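Radebe Press to Publish "The Tredmont Account" in October

4 February 2026. Radebe Press will release Mayu Hattori's second novel, a story for teens who don't believe everything they're told. After a fire at Tredmont High, six students give six versions of the night, and Dana Esodcombe, 16, doubts them all, her own included.
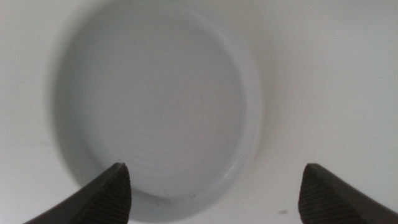
A white dish with faint rings across its floor.

"I don't trust books where grief makes everyone wiser," said Hattori. Editor Bakari Were was wary too. "We see a lot of school secrets. I expected to quit by chapter four."

Review copies are available on request.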